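## 4. Preparing the cups for service

This section covers the Fusmont travel cup with the flip flap lid. It applies to the red cups with white flaps and the dark green cups with yellow flaps. The two colors use the same body, the same lid and the same seal, and parts can be swapped between them. If you want to keep the colors matched, sort the lids by color before you start washing.

You will need:

- dish soap and a soft sponge
- a narrow bottle brush
- a clean, dry dish towel
- a table or counter with room for all the cups you are preparing

### 4.1 First wash

New cups are packed with the lids on and the flaps closed. Wash every part before first use.

1. Twist the lid counterclockwise and lift it off the body.
2. Open the flap until it stops. Do not push it past this point.
3. Hook a fingernail under the seal on the inside of the lid and pull it free. Work around the ring slowly. The seal is soft and will stretch if you tug on one spot.
4. Wash the body, lid and seal in warm soapy water. Use the bottle brush on the inside corners of the body.
5. Run the brush along the hinge of the flap, on both sides.
6. Rinse all parts under running water.
7. Set the parts on a towel to dry. Leave the lid upside down with the flap open.

**Caution:** Do not use steel wool, scouring powder or bleach. These dull the surface of the lid and leave it harder to clean the next time.

**Note:** The body may go in the dishwasher on either rack. The lid goes on the top rack only. Wash the seal by hand. It is small enough to fall through most racks and end up on the heating element.

### 4.2 Refitting the seal

1. Check that the seal and the groove in the lid are both dry.
2. Lay the seal in the groove with the thin lip facing you.
3. Press it down with your thumb at four points, like the corners of a square.
4. Go around the ring once more and press the parts in between.
5. Look at the seal from the side. It should lie flat all the way around.

A seal that bulges in one place has usually been put in upside down. Take it out, turn it over and start again at step 2.

### 4.3 Closing and checking the flaps

Do this step with the cups standing upright on a level surface, bodies empty, lids screwed on. It is easiest at a table you can reach across without leaning. If you are preparing several cups, stand them close together so that you can work from one to the next, and leave a little space between the rims so the flaps can swing.

1. Turn each lid clockwise until it is snug. Do not force it.
2. Start with the cups at the back of the group and work toward you. Your sleeves are less likely to catch on a raised flap this way.
3. Lower the flap over the lid.
4. Press down on the flap with your fingertips until it clicks.
5. Lift gently at the edge of the flap. It should stay shut under light pressure.
6. Open the flap fully and close it a second time.

You can close two flaps at once, one with each hand, after you have done a few and know how the click feels. Keep the pressure straight down. Pushing at an angle tips the cup and puts a strain on the hinge.

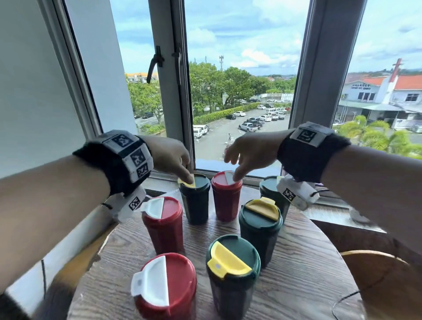

A flap that springs back up has not caught. Open it all the way, check for soap residue or a bit of towel lint along the edge, wipe it with a damp cloth and try again. If it still won't stay down, swap the lid with one from another cup. When the fault moves with the lid, replace the lid. When the fault stays with the body, check the threads at the rim for a chip or dried milk.

**Note:** Some new flaps are stiff. Opening and closing them ten times under warm water loosens the hinge enough for everyday use.

### 4.4 Leak check

Do the leak check over a sink.

1. Fill the cup with 200 ml of cold water.
2. Screw on the lid and close the flap.
3. Tip the cup slowly onto its side, with the flap uppermost, and hold it there for 60 seconds.
4. Turn the cup so that the flap is underneath and wait another 60 seconds.
5. Stand the cup upright and dry the outside with the towel.
6. Wipe a finger around the join between the lid and the body, then along the edge of the flap.

A drop or two at the flap is normal. Water at the join is a sign that the seal is out of place. Repeat section 4.2.

**Caution:** Never do this test with a hot drink. Steam builds up under a closed lid and can push hot liquid out through the flap when it is opened.

### 4.5 Filling

The working capacity is 300 ml, measured to just below the threads. Filling above this leaves no room for the lid and the drink will spill over the rim as you tighten it.

1. Stand the cup on a level surface before you pour.
2. Pour to the fill line.
3. With hot drinks, wait a minute or two, then fit the lid with the flap open.
4. Close the flap when you are ready to carry the cup.
5. Open the flap away from your face before drinking.

Do not carry a filled cup by the lid. The flap is not a handle, and the lid may turn loose under the weight.

Carbonated drinks should not be closed in the cup at all. Soups are fine if they are thin, but they leave fat in the hinge — wash the lid the same day.

### 4.6 Storage

- Store the cups with the lids off, or with the lids resting loosely on top and the flaps open.
- Bodies can be nested up to four high. A taller stack leans, and the bottom cup gets hard to pull free.
- Keep the seals in the lids. Loose seals are the part most often lost.
- If a cup has been closed up for a long time and smells stale, soak the lid and seal overnight in water with a spoonful of baking soda.

### 4.7 Replacement parts

Lids are sold singly in red with a white flap or dark green with a yellow flap. Seals come in a bag of five and fit both colors. Order under part number 1896 for the seals. For lids, give the color of the lid and the color of the flap.

Revised by Hiyori Sakamoto, July 13, 2026. Replaces the June version, which gave the wrong direction for fitting the seal.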